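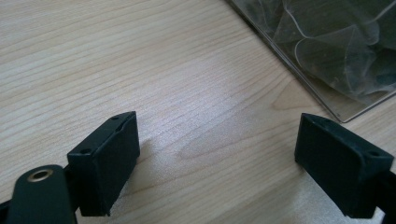 Sixty-two hand grippers is too many to buy before anyone has seen the first eight come back from a month of use, Shakuntala Katiyar told the equipment meeting, and she wanted that in the minutes before the vote. It went in. Then they voted, and she more or less got her way.

Short version: the Tunstead training workshop will buy eight hand-held gripper tools this fall, not the full 62 in the draft plan. The rest waits for a second vote in October. Two robot arms stay on the wish list with no money against them.

The spending cap for round one is $3,000, and that has to cover spare finger pads, mounting hardware and packing. No lights, no tables. Several people asked about tables.

Shoaib Lashari wrote the draft and presented it. His case was price. Order 62 at once and the unit cost drops, and you only pay freight one time. He had quotes from two suppliers, Wello and Sernotari, and said both would hold their numbers for four weeks. After that, no promises. Wello cheaper on the tools, Sernotari cheaper on pads. Nobody had a quote that mixed the two and he was asked to go get one.

Katiyar's objection was wear. Pads scuff, she said, and scuffed pads grip differently from new ones, and the draft had one spare set per tool for a whole year. She wanted four. Lashari said four sets per tool would eat the budget on the big order. Her answer was that this was a reason to place a smaller order. Some back and forth after that, mostly about whether last year's pads were a bad batch or just overworked. No one had kept the old ones so that did not get settled.

What the grippers are for, for anyone who skipped the spring meeting: operators hold them and do table tasks by hand - picking up, moving, putting down packaged goods and the like - and the recordings go toward teaching the arms to do the same jobs. The arms come later. Lashari's view is that buying arms first is how places end up with expensive coat racks. There was general agreement on that point, which was rare for the evening.

Bagged items got a long discussion. The task list has a lot of them, mostly clothing in clear plastic, and Katiyar says they are the hardest thing on it. A hard box is a hard box. A soft item in a slick bag shifts while you are picking it up, and she wants at least a third of practice time spent on those. Lashari had it at a tenth. They landed on a quarter, to be looked at again when the first month is in.

That also touches the budget, as bags get torn and have to be replaced. The draft had no line for bags, tape or replacement goods at all. It has one now, carved out of freight.

Ó Gríofa, the warehouse next door, has offered to let the workshop use returned stock for practice at no charge. The offer is by email only so far. Lashari will ask for it in writing, with something about who pays if stock is dammaged. If it comes through, the new line for goods shrinks and the difference goes to pads.

Also decided:

Round one gets logged by tool. Every pad change written down, with the hours on it. Katiyar is making the sheet. Paper to start with, one per tool, kept with the tool.

Training time is paid time. This was in the draft already but someone in the back wanted it read out loud, so it was.

No service contract for now. Both suppliers offer one. Lashari said it made sense at 62 tools and not at eight, and that screws and pads can be handled on site. If three or more tools go down in the first month the question comes back.

Storage is the locked cabinet by the loading door. It holds the first eight fine. It will not hold 62, and the draft did not budget for another cabinet, which Lashari admitted he had missed. He will add a figure before October.

Not decided: the arms. The draft had two of them in the second year, with floor mounts, guarding and an electrician's visit. The numbers were old and one of the models is apparently no longer sold. Several members wanted to strike the item completely. Others said leave it in so that people remember the grippers are step one of something. It stays in with the cost left blank. Power is a separate problem. The back wall circuit already carries the compressor, and whether it could take an arm as well is a thing an electrician has to say, not a meeting.

Also not decided, whether the operators get a say on which supplier's tool we end up with. Katiyar thinks they should try both before the bigger order. One way would be to split round one down the middle between Wello and Sernotari. Lashari does not love that. Two kinds of tool means two kinds of pad, and recordings that may not match up well enough to use together. He has agreed to ask both firms for a loaner instead, and to report what they say even if it is no.

The order for the first eight goes in as soon as the mixed quote is back. Delivery is quoted at four weeks either way, so expect nothing on the shelf before then. Sign-up for the first practice shifts will go on the board by the front desk. Mornings fill up first. People who did the spring trial do not need to redo the intro session, but they do need to sign the new form, the old one had the wrong insurer on it.

The vote on the smaller order passed with two against. Lashari voted for it in the end. He asked for the price difference between eight and 62 to be printed with the October agenda so evryone can see what waiting cost, and Katiyar asked for the pad log to be printed right next to it. Both requests were accepted. Comments on the revised draft can be left at the front desk until the October agenda closes, or emailed to the newsletter and we will pass them on.

Last updated: 4:40 p.m.

Contact the newsletter desk | Copyright Tunstead Workshop News | Back to top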